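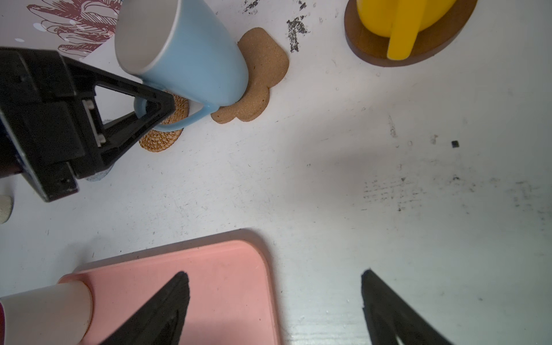

Reusable Cups in the School Cafeteria
Group report, Environmental Studies

Our group looked at how much trash comes from hot drinks at Doherty. The cafeteria hands out roughly 300 paper cups a day, and most of them are used for less than 18 minutes. We wanted to know if students would bring a mug from home instead.

We asked 55 students to fill out a short survey during lunch. Most said they would bring a mug if there was a place to rinse it. The main complaint was carrying it around – a wet mug in a backpack is not popular. Price mattered less than we expected.

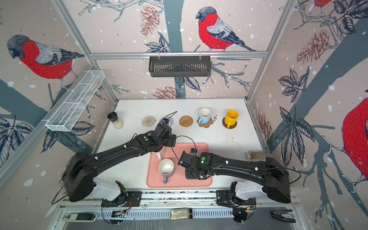

Figure 2. Mugs, coasters and glass jars on a white table.

We also compared two ways to run a mug program. In the first, students keep their own mugs on a shelf. In the second, the cafeteria owns the mugs and washes them. The second costs more to start, but students only have to return the mug.

Our survey was small and left out teachers, who drink a lot of the coffee. Next semester we would like to try the shelf for one month in the east hallway and weigh the trash before and after.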